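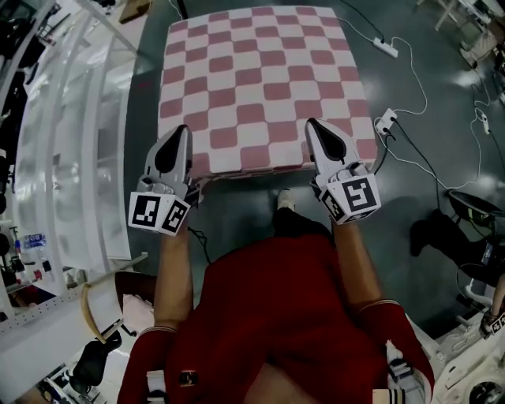 Department of Textiles and Interior Furnishing

May
By Abrehet Kahsay and Alasdair Gunn

Chapter 6
Covering Box Cushions

A box cushion has a top, a bottom and a side band that joins them. The cover is harder to cut than a plain pillow cover, and most mistakes are made before any sewing begins. This chapter deals with measuring, cutting and matching. Zippers and piping are left for Chapter 10.

Checks are a good fabric to learn on. A pink-and-white check shows at once whether a seam is straight, and the squares can be used as a guide when cutting. They also show every error. If the top panel is turned even slightly off the grain, the rows will run at an angle to the edge, and pressing will not fix it.

Start with the foam. Measure it in both directions, at the middle and again near each edge, and use the larger figure. Old foam is often out of square. The block used in the Urum workroom exercise measures 60 cm on each side, and its cover is cut with a 1 cm seam allowance all around.

Next, find the repeat - the distance from the start of one colored square to the start of the next one of the same color. Mark the center of the top panel and count outward so that both sides end at the same point in the repeat. The band is then cut to match along the front edge. Matching at the back corners is less important.

Terms used in this chapter: grain, repeat, band, seam allowance, notch. Definitions are on page 116.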